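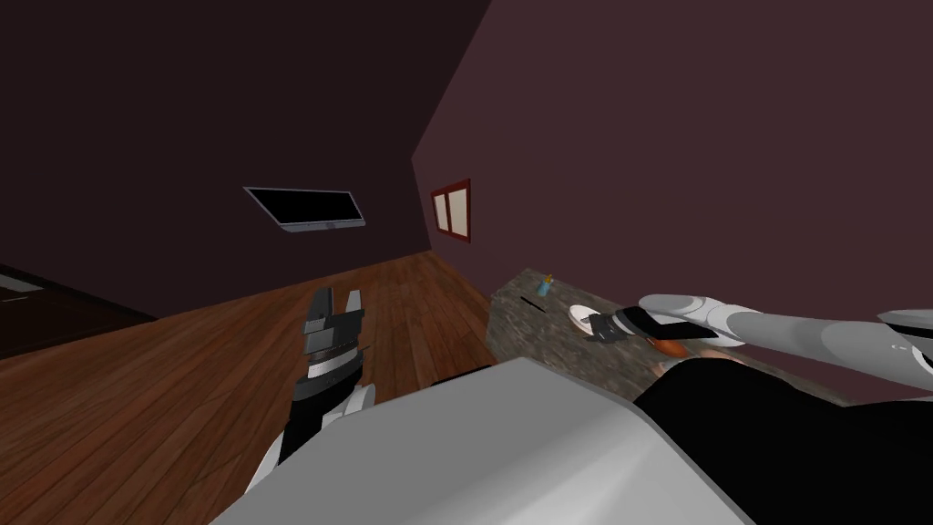 Dark walls, with a TV on one and a small window on the other.

I said last time I would write up the painting, so I'll get it over with. We did the back room in November, two coats, and I would do it again with a few changes.

I wanted a dark color. The store in Marchand had a plum called Ingate that looked almost black on the card and a lot more purple on the test patch. I put up a patch near the door and another behind the lamp and left them until Sunday. By then I liked the one behind the lamp and not the one by the door, so I bought it anyway.

Dark paint shows every roller mark. The first coat looked terrible and I thought I had wasted the money. The second coat fixed most of it. Keep the edge wet and don't go back over a spot once it starts to dry.

The whole job came to 400 dollars, counting the primer, the Skurnent tape and a new roller frame after the old one bent. I finished the last bit of trim at 11 at night, and I had to redo a section the next morning in daylight.

The room feels smaller now. I don't mind that in the evening. During the day I keep the lamp on. The hallway is next, and it's going to be white.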